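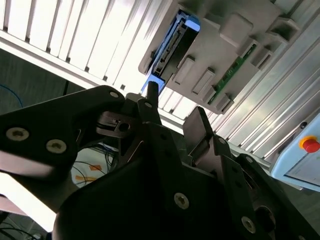
Catalogue page 172

Home | Songs | Class sets | Teachers' corner | Basket
Search the shop: type a song or topic Go

Category: Songs for talking, ages 8 to 12

Riis Song Box: Saying Sorry and Starting Again

The Song Box is a set of 4 songs with lesson cards, made for classes where pupils learn English and also learn how to be together. This box is on the theme of quarrels. Each song tells a small story, for example two cousins who don't speak for all of August, or a girl who has promised the same seat to two friends.

The words are simple and the tunes stay inside one octave, so a teacher who is shy to sing can still lead them. I wrote the cards together with two class teachers, and we changed many lines after the pupils told us that children do not talk like this.
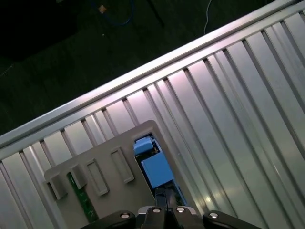

Aluminium surface with grooves.

In the box you find the songbook with chords for guitar, a disc with sung and unsung versions, and a pack of cards for pair work. The cards ask the pupils to finish a conversation from the song in their own words. Please allow one full lesson for each song. The third one, "Pemetley Bridge", is longer and the second verse is quite fast, so it is good to speak it first.

Order number 1079. The songbook alone is order number 959. Both can be used with the Clinari rhythm cards, which are sold separately.

Schools may copy the song words for their own pupils. For use in a concert, please write to us before.

Text and music: Aslak Strand
Page updated 28 November 2018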